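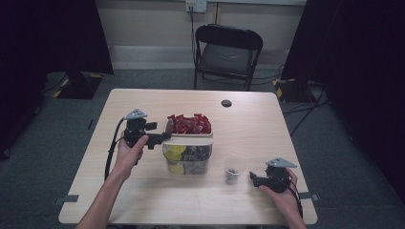 Paired hand-held grippers with cables attached, held over a table with a divided container and a small clear cup.

Grandilia jaw-width fault

The Grandilia jaw-width fault is a measurement failure in the Grandilia, a cabled hand-held gripper used in pairs to record manipulation tasks for robot training. An affected gripper reports the last valid distance between its jaws after the real distance has changed. The fault was identified at the Hembridge robotics workshop in April 2025 and described in a service notice issued on 5/2/25. It caused no injuries. Its main effects were unusable recordings and, on robot arms trained with those recordings, excess closing force on thin-walled containers.

The fault is also called width freeze or, at Hembridge, the Tullano fault, after the Tullano bench where it was first reproduced.

Background

In two-handed recording an operator holds one gripper in each hand and carries out a household or packing task at a table. The position of each gripper and the opening of its jaws are logged together. Jaw opening matters most when the object is soft, hollow or loosely filled, as the distance between the pads is the only record of how far it was squeezed. The Grandilia has no force sensor.

Each gripper sends its jaw data over a single cable that leaves the body near the operator's wrist. The cable on the right-hand unit usually runs off the side of the table and the one on the left-hand unit is often allowed to loop across the tabletop. Both arrangements put a bend close to the connector.

Cause

The fault has two parts. The first is mechanical: the Visser connector fitted to early units has a short strain relief, and repeated twisting of the wrist can open the signal line for a fraction of a second. The second is in the firmware. When the line opened, the firmware was meant to mark the reading as missing. Instead it repeated the last good value for up to 600 milliseconds, and the hold timer restarted each time the line dropped again. With a worn connector, short dropouts could follow one another closely enough to hold a single value through an entire grasp.

No error was written to the log. A frozen width looks the same as a jaw held still, and the automatic checks in use at the time passed it.

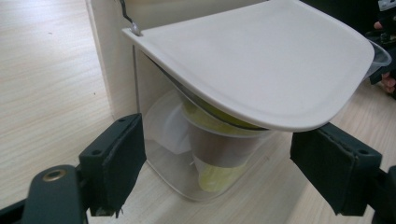 Effects on handling

Clear plastic containers were the worst case. A stacked load with a lid resting across it at a tilt can shift under light side pressure, and the operator normally corrects by easing the jaws open. Where the width was frozen, this correction was lost. Policies trained on such data closed and stayed closed.

Hembridge reviewed 34 recordings from the Tullano bench and found frozen width values in 13 of them. Most involved the left-hand unit. In arm trials using the same data, four containers cracked along a vertical edge — all of them on lifts in which the lid had moved before contact was complete.

The review did not find position errors. Gripper pose is logged separately and was not affected by the connector.

Correction

The service notice called for replacement of the connector with a longer strain relief and an update that marks every dropout as missing data. Operators were told to clip the cable to the forearm and to stop work if it pulled tight. Existing recordings could be kept if the width trace showed movement during each grasp; the rest were to be withdrawn from training sets. Arms already running an affected policy were limited to rigid objects until retrained.

The update does not repair a worn connector. A gripper with a failing signal line will continue to lose data, but the gaps are visible in the log.

See also: Strain relief; Sensor dropout; Grasp force limit

Categories: Robotics faults | Data recording equipment | Hembridge

This site uses cookies to remember your reading preferences. By continuing to browse you accept our cookie policy. Accept | Manage settings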